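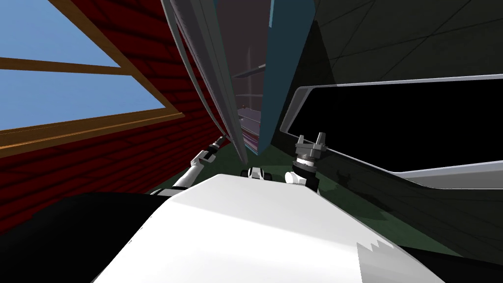 Both arms out towards the open cabinet, red plank wall on the left. Rendered in Flostex.

Flostex gallery: a robot in the house

Welcome to the Flostex page of the Wistmont gallery! Flostex is a simulator kit from Zirnton for people who want to try out household jobs with a two-armed robot before going anywhere near a real one. We've had it on the office machine since October and it has eaten far more of our evenings than we planned.

You get a set of rooms, a robot, a pile of doors, drawers and appliances that open and close, and a viewer for watching it all happen. The picture at the top is from cabinet work, the part of the kit we keep going back to. Click it for the full size.

Cabinets and doors
Doors are the best thing in the kit. Each one has its own hinge, weight and stiffness, and you can change all three while the room is running (please try the stiffest setting at least once, it's a proper wrestling match). A swung-open door is also a big thing to steer two arms past, and the glassy shelves inside a cabinet make a good test for anyone working on robot vision.

The grippers
You can set up the left and right arms separately, grippers included. Grip force is a plain slider. We leave it low for glasses and push it up for handles, and a saved setting can be called up from the keyboard, so swapping between jobs takes no time at all.

Colours and surfaces
Every room can be repainted. Walls, floors, door panels and trim are drawn from a library of 574 surfaces, and there's a shuffle button that picks a fresh lot each time you start. Some of the mixes are gloriously odd. Dark teal door, dark green floor, crimson planks and an orange-brown window frame wouldn't be everyone's choice for a kitchen, but we've grown very fond of it! Shuffling has a serious use too, as a robot that has only ever practised in a cream kitchen can come unstuck in a blue one.

The viewpoint
You can park the view anywhere. Low down over the robot's body is our favourite for close work: you see the arms reaching away from you and it feels a bit like leaning over the bonnet of a car. It does hide whatever is tucked in behind the body, so for picking things off the floor we go up to the ceiling view instead.

Edges and shadows
One grumble. At the middle quality setting, edges can come out jagged where a white part meets a black one, and you can spot it along the lower right of the robot's body in our picture. The high setting is meant to smooth this over, but it slows our machine down a good deal and we mostly can't be bothered. Shadows on the floor are nice and soft at any setting.

Running it
The starter pack has 24 rooms and the full pack has 700. The starter is plenty for the first few months. Setting up took us one afternoon, most of it spent on the download, and the handbook is written in plain English with a decent index. If you already own the Biswas hand controllers they plug straight in, and opening a door with those is a joy. Mouse and keyboard work fine as well, they just need more patience.

Saved runs can be played back at any speed and from any viewpoint, even one you weren't using at the time. We have 600 of them on the office drive now, a fair few being failed attempts at the same drawer.

More pages in this gallery: Rooms, Controllers, Drawers and handles, Reader settings
Page last updated Fri 29 May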